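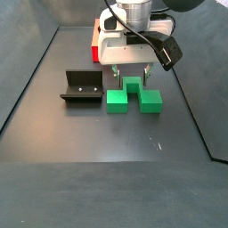
*Pince ouverte au-dessus d'une pièce verte en forme d'arche.*

# Technicien ou technicienne d'essais en manipulation robotisée (H/F)

**Référence de l'offre :** 2456
**Employeur :** Grodari, service Évaluation
**Lieu :** site de Hakent, présence sur place
**Contrat :** CDD de 14 mois, temps plein
**Prise de poste :** avril
**Nombre de postes :** 3

## Contexte

Grodari évalue des systèmes de manipulation pour le compte d'industriels et de fabricants d'équipement domestique. Le service ne conçoit pas de robots et n'en vend pas. Il reçoit un bras, une pince, un logiciel de commande, et il rend un rapport qui dit quelles tâches sont exécutées, dans quelles conditions et avec quel taux d'échec.

Le programme Hedimance, ouvert pour la durée du contrat, porte sur une question que nos clients formulent presque tous de la même façon : une machine peut-elle prendre en charge, dès maintenant, les petites tâches manuelles d'un atelier ou d'un logement ? Sont visées les opérations courtes, sans outillage spécialisé, qu'un opérateur exécute sans consigne écrite : saisir une pièce, la retourner, la poser contre une autre, trier un bac, plier un torchon, ranger de la vaisselle, visser un bouchon.

Les démonstrations publiées par les fabricants ne suffisent pas à répondre. Elles indiquent rarement le nombre d'essais écartés, la tolérance sur la position de départ ou le nombre d'interventions humaines entre deux prises. Le programme consiste à produire ces données selon un protocole unique, le protocole Kneževič, et à les rendre comparables d'un système à l'autre.

## État des résultats

Les candidats nous demandent souvent en entretien ce que les machines savent faire. Les campagnes préliminaires donnent les tendances suivantes.

La saisie d'objets rigides, de géométrie simple et connue, est la catégorie la mieux maîtrisée. Les échecs y viennent surtout d'un mauvais choix du point de prise ou d'un contact latéral à la descente. Les pièces à évidement restent instructives : un même objet peut être pris par un bloc saillant, par une branche ou par l'ensemble, et le choix conditionne la pose qui suit.

L'assemblage avec contact est nettement moins fiable. Un léger défaut d'orientation, qu'une main corrige sans y penser, bloque l'insertion ou fait basculer la pièce réceptrice. La reprise après échec est le point faible de la plupart des logiciels reçus. Certains répètent le même geste jusqu'à l'arrêt par l'opérateur.

Les textiles, les sachets souples et les objets transparents donnent des résultats dispersés, qui dépendent fortement de l'éclairage et de l'état initial. Aucun système évalué à ce jour n'a enchaîné une séquence ménagère complète dans un logement non préparé sans assistance. Sur poste fixe, avec un approvisionnement régulier, l'automatisation de certaines tâches d'atelier est déjà défendable. Le coût de la mise au point reste alors à comparer à celui du travail remplacé, et cette comparaison n'entre pas dans notre mission.

## Missions

Vous travaillez sous la responsabilité de Nayara Vieira, responsable des essais. Vos tâches sont les suivantes :

- préparer les postes : fixation des supports, mise en place des pièces, contrôle de l'éclairage et relevé des positions initiales ;
- monter et démonter les pinces, vérifier le serrage, le cheminement des câbles et l'état des garnitures de doigts ;
- étalonner les caméras et contrôler la dérive en début et en fin de série ;
- conduire les séries d'essais, à raison de 200 essais par tâche et par système, sans modification du protocole en cours de série ;
- coter chaque essai selon la grille (réussite, réussite avec reprise, échec sans dommage, échec avec dommage, arrêt opérateur) ;
- exécuter manuellement les mêmes tâches pour établir la référence humaine ;
- recueillir des démonstrations par téléopération lorsque le système évalué en requiert ;
- tenir le cahier d'essais et signaler tout écart, y compris ceux dont vous êtes à l'origine ;
- participer à la rédaction des annexes techniques du rapport.

La remise en place des pièces entre deux essais occupe une part importante du temps de travail. Elle est répétitive et demande de l'attention : une pièce reposée avec quelques degrés d'écart fausse la comparaison avec la série précédente. Les personnes qui recherchent un poste de programmation sont invitées à en tenir compte avant de postuler.

## Ce que le poste ne comprend pas

Le développement des algorithmes de commande reste à la charge des fabricants. Les techniciens n'ajustent pas les paramètres d'un système pour améliorer son score, même à la demande du fabricant présent sur site. Toute demande de ce type est transmise à la responsable des essais et consignée.

## Profil

**Exigé :**

- formation technique en mécanique, électrotechnique, automatismes, mesures physiques ou expérience équivalente en atelier ;
- lecture de plans et de schémas de câblage ;
- usage courant d'instruments de mesure dimensionnelle ;
- aisance avec un terminal Linux (lancer un script, lire un journal, relever un message d'erreur sans l'interpréter) ;
- rédaction claire en français, lecture de l'anglais technique.

**Apprécié :**

- expérience d'un bras robotisé, quel qu'en soit le fabricant ;
- notions de Python pour la vérification des fichiers de données ;
- pratique de l'essai normalisé, en laboratoire ou en contrôle qualité ;
- expérience professionnelle du ménage, de la restauration, de la blanchisserie ou de la préparation de commandes.

Le dernier point n'est pas accessoire. Les fiches de tâches ménagères ont été corrigées à plusieurs reprises par des personnes du métier : le critère initial du torchon plié, par exemple, acceptait des plis qu'aucune blanchisserie n'aurait laissés passer. Une candidature fondée sur cette expérience, avec un niveau technique plus modeste, sera examinée au même titre que les autres. Une formation interne à la conduite de bras est prévue.

## Conditions de travail

Le travail s'effectue debout ou assis-debout, devant des enceintes d'essai de faible volume ou dans une cuisine d'essai équipée. L'éclairage est constant et les enceintes sont à parois sombres, ce qui peut fatiguer la vue ; des pauses sont intégrées au planning. Le niveau sonore est modéré. Aucune intervention dans le volume de travail n'est autorisée tant que le bras est sous puissance, sauf en mode d'apprentissage à vitesse réduite et après habilitation.

Les horaires sont de journée. Les séries longues peuvent imposer un décalage de la pause de midi, annoncé la veille. Il n'y a ni astreinte ni travail de nuit. Le télétravail est possible pour la rédaction et la relecture des données, à l'exclusion des périodes d'essai.

La rémunération est fixée selon la grille de l'entreprise, ancienneté dans un poste comparable reprise. La grille est communiquée à tout candidat retenu pour un entretien, avant celui-ci. Titres-restaurant, prise en charge partielle des transports, vêtements de travail fournis.

## Données et confidentialité

Les séries sont filmées. Les mains et avant-bras des opérateurs peuvent apparaître sur les enregistrements de remise en place et de référence humaine ; les visages sont hors champ ou masqués avant archivage. Les résultats nominatifs des essais manuels ne servent pas à l'évaluation du personnel. Ils sont agrégés avant transmission au client.

L'identité des fabricants évalués est confidentielle jusqu'à la remise du rapport. Un engagement écrit est signé à l'embauche.

## Candidature

Le dossier comprend :

1. un CV ;
2. une page au plus décrivant une tâche manuelle que vous connaissez bien, découpée en étapes, avec pour chacune le critère qui permet de la déclarer réussie ou échouée ;
3. le cas échéant, les attestations d'habilitation en cours de validité.

La lettre de motivation n'est pas demandée. La page de description est lue en premier. Il est préférable de choisir une tâche ordinaire et de la traiter complètement, cas d'échec compris.

Les dossiers sont déposés sur la page Recrutement de Grodari, sous la référence indiquée en tête d'annonce, avant le samedi 4 janvier inclus. Les dossiers incomplets ne font pas l'objet d'une relance.

La sélection comporte un entretien avec Nayara Vieira et un essai pratique sur poste. L'essai consiste à installer un jeu de pièces d'après une fiche, à conduire une courte série sur un système déjà étalonné et à coter les résultats. La cotation est ensuite comparée à celle d'un technicien en poste, et les écarts sont discutés avec le candidat. Aucune préparation n'est nécessaire. Les frais de déplacement sont remboursés sur justificatif.

Le poste est ouvert aux personnes en situation de handicap ; la hauteur des plans de travail est réglable sur la majorité des postes. Merci de préciser dans le dossier tout aménagement utile pour l'essai pratique.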